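The Ollow Bottle Question, Again
4/6/19
By the newsletter desk

Every spring somebody sends us a leaflet telling us that the bottle of cold tea has been fixed. Last year it was the shape. This year it is the cap, and the leaflet, which came round with the Plelska delivery, promises that drinks bought on the ground floor can now be opened "with ease by every hand". I have read it twice and I am still not sure what has changed.

The background, for those who joined after September: the vending corner at Ollow stopped selling cartons and went over to plastic bottles with screw caps. The supplier is Plelska, who also do the sandwiches nobody in our office will defend. The bottles were meant to cut down on spills. Cartons do leak, I grant that, and the carpet by the lifts is proof. But a carton can be opened by a person holding a stack of folders, and a screw cap can't.

According to the figures pinned up by the machine, 3,059 bottles went through the vending corner over the winter, of which 930 were tea. I have no reason to doubt the sums. What I doubt is the line underneath, which says the number of complaints was "very low". Complaints about what, and made to whom? There is no form. There is a box with a slot in it on the second floor, and when I last looked it was full of sandwich wrappers.

The leaflet's main claim is that the cap needs less of a twist than it used to. It doesn't say how much less, or less than which cap. It says the new one was "developed with users in mind", and I should like to meet the cap that was developed with them out of mind. Erkudmont, who make the things, are given a whole panel on the back to talk about comfort, and they use it to talk about recycling. That may be a fine subject but it doesn't get anybody's drink open.

So I have been paying attention to how people go about it. Most of us hold the bottle in the weaker hand and turn the cap with the stronger one. Plenty do it the other way and turn the bottle. Some clamp the thing under an arm, which works until the cap gives, and then you are wearing it. The advice in the leaflet is to stand the bottle on a flat surface, hold it low down, and bring the other hand to the cap from above. Hold it low because a thin plastic bottle squeezed round the middle will push the drink up and out the moment the seal breaks. I will give them that one. It is the only sentence in the leaflet I would have paid for.

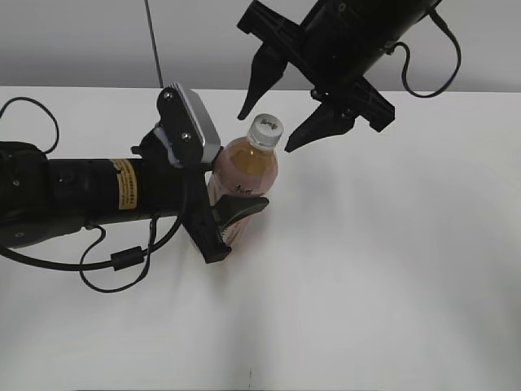 Manolakis upstairs wrote in to say the low hold is all very well on a dry table, but on the shiny ones in the canteen the bottle simply spins round with the cap, and you end up chasing it towards the edge. That matches my own experience. A damp cloth under the base helps a bit. A rubber mat helps more, and we had three of those once, in the cupboard with the spare mugs. If you know where they went, please put them back.

Then there is the matter of the label. A paper-thin sleeve round the lower half of a bottle is just where the leaflet wants your hand, and on some of the ones I have bought it slides. You grip the label, the label turns, the bottle stays where it is and so does the cap. I mentioned this to the Plelska driver and was told it would be passed on. I was told the same about the egg mayonnaise.

I am also unconvinced by the little gadget on offer with the leaflet, a sort of ribbed cone you put over the cap. It costs more than the drink. I borrowed one for a week and found that it did work on a stubborn cap, and did nothing for an ordinary one apart from giving me something else to wash up. An elastic band wound twice round the cap did the same job. So did a tea towel. If your hands are sore or stiff then the cone may well be worth having, and I would say try a friend's before you buy. For the rest of us it looks like an answer to a problem the bottle makers started.

What would I like instead? Cartons back on one shelf of the machine, for those who want them. A mat or two by the canteen window. And a proper place to write down what goes wrong, so that next time we are told complaints are very low we can check. The leaflet says about 3,000 more bottles are on order, so I don't expect the cartons any time soon, but I have put the request in and will print the reply if there is one.

One last thing on storage, as I was asked. Put the cap back on before you carry a half-finished bottle anywhere, and do it up straight. A cap that goes on crooked feels tight and isn't, and it will leave a brown ring in your bag. Start it by turning backwards until you feel it drop, then turn it the right way. I learned that from jam jars and it has never let me down.

Comments

tealeaf2
Agree about the labels. I peel mine off before opening. Takes two seconds and the bottle is much easier to hold.

Second floor window seat
The mats are not in our cupboard, before anyone asks. We looked.

Stairs not lift
I think this is a bit hard on the cone. My wrists are bad in the mornings and I use mine every day. Elastic bands snap.

B.
Could we have the same treatment for yoghurt lids please

tealeaf2
Seconded. And the sandwiches.

Corner desk
I've been twisting the bottle and holding the cap for years and didn't know there was another way round. Tried it the leaflet's way at lunch. Spilled less, I suppose. Still want the cartons.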